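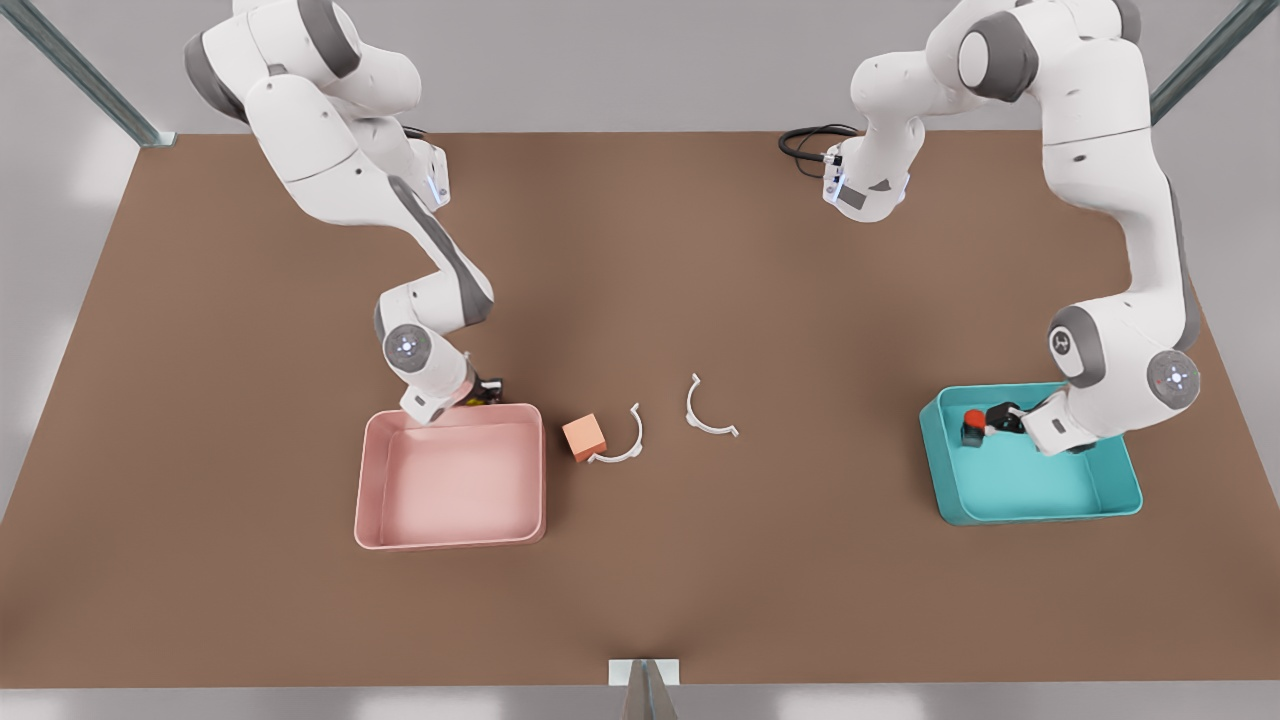
Why did the left arm keep stalling over the teal tray? We'd set the gripper to close until it felt a hard stop, and in the simulator the tray floor counted as one, so the controller thought it already had the part and just sat there pushing.

Home Papers Code Data Contact

4.2 The stall fault

I found this one by accident, while Mafalda was rerunning the Birnus sorting task (Figure 1) for a totally different reason. Out of 80 runs, 17 ended with the left arm stuck and the right one waiting politely for its turn! My first guess was the joint limits, and I lost a day to that. Then Ming-te plotted the finger force, and there it was, a flat line at the cap for almost 30 seconds.

We now check finger width along with force before calling it a grasp. I'd still want a separate timeout before anybody tries this on real arms, and Craig is adding one.

Figure 1. The two-arm sorting task in simulation, with the pink and teal trays.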